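Sep 26, 2024. Packing bench, Kavix order

Started late, glue gun tip clogged again. Notes as I go, will tidy up later (wont).

Order is 66 plates, mixed patterns, all going out in the Wenel double-wall cartons. Halima wants them wrapped individually this time, clear film first so the pattern can be checked without opening, then paper, then the carton dividers. Last shipment went paper only and we got two back with rim chips. Both on the same side of the carton. Divider too short there, I think. Measured it: gap between top of divider and lid is enough for a plate to lift and knock. Shona cutting new ones.

Film. Tried both rolls.
- Nirnex roll, the thin one. Clings well, tears if you look at it. Fine on flat pieces, splits at the foot ring when you pull it tight.
- Bako roll, heavier, crinkly, doesn't cling to itself at all. Needs tape. But it holds up, and you can pull it over the rim without it going.

Going with Bako for the big plates. Nirnex for saucers only, until used up, then we don't reorder. Olumide disagrees, says the tape doubles the time. Timed him against me on the saucers and he's right about saucers. Not about plates.

Wrap method, so we all do it the same:
Lay film on table, plate face down, gather to the back, one strip of tape across the foot ring. Don't tape on the face!! Adhesive drags on the overglaze red. Found that out on the test piece, left a dull stripe that came off with warm water and a lot of rubbing but I don't want to do that on a customers plate. Blue seems not to care.

Leave the film a bit slack. Solomiia pulled one drum-tight and it looked great, then the film split right at the rim as soon as it was stood on edge. Slack film bunches up, looks messier, who cares, it goes under paper anyway.

Face check goes AFTER film, before paper. Reasons: fingerprints, plus last time somebody checked bare and set it down on grit. What to look for:
- pinholes in the blue, mostly along the petal outlines
- cream line work broken or smudged
- red area patchy. Faint streaks are the brush, leave them. Bare spots are a reject
- dots in the seed motif run together (seconds shelf, not reject)
- rim: run thumb all the way round through the film, you can feel a chip before you see it

Glare off the film is the real nuisance. Under the overhead light you get white streaks right across the blue and could miss a pinhole easy. Tip the plate toward you and away, slow, watch the streaks move off. Tried switching off the overhead and using just the desk lamp from the side, better for the line work, worse for the red. Need a diffuser maybe. Tracing paper over the lamp? Ask Funmilayo if there's any left from the decal job.

Blue-and-red pattern is the fussy one of the lot, so I've been using it as the reference for the check. If it's readable through the film then the rest will be.

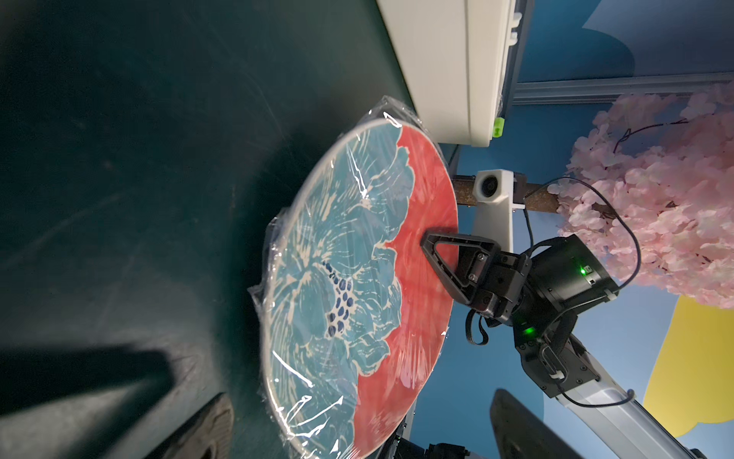

*Blue/red floral, Bako film, tilted for face check. Glare mostly on the blue side, slack film up along the rim.*

Paper: two sheets each, corner to corner, rotate the second one. Shona's been scrunching a ball for the back hollow as well and I like it, stops the foot ring of one sitting in the well of the next if a divider shifts. Add to method.

Cartons stand plates ON EDGE, never stacked flat. Wrote this on the wall and will write it again. Rims up against the divider, backs all facing the same way, heaviest toward the middle. Shake test before sealing: hold it at waist height, small shake, if you hear anything it comes open again.

Labels. The printer did the first sheet with the old address. Binned. Check the second sheet before anyone peels one.

Stock
- Bako film: a roll and a bit. Should cover this order, not the December one
- Nirnex: nearly gone, good
- tape: order. The paper kind, the plastic one lifts off the film when its cold in here
- labels: bought 1,000, fine for ages
- cartons ok

Open things
- new dividers, Shona, need them before the big plates can be boxed
- lamp diffuser, me
- Halima to ask Kavix whether they want the film left on for display or off. If on we need to be neater at the back
- Olumide wants a tape dispenser screwed to the bench edge. Yes, but left side, I keep catching my sleeve on the one we have
- dull stripe test piece is on the seconds shelf, don't sell it until I've looked at it in daylght

Stopped on the big plates until the dividers are cut. Saucers continuing.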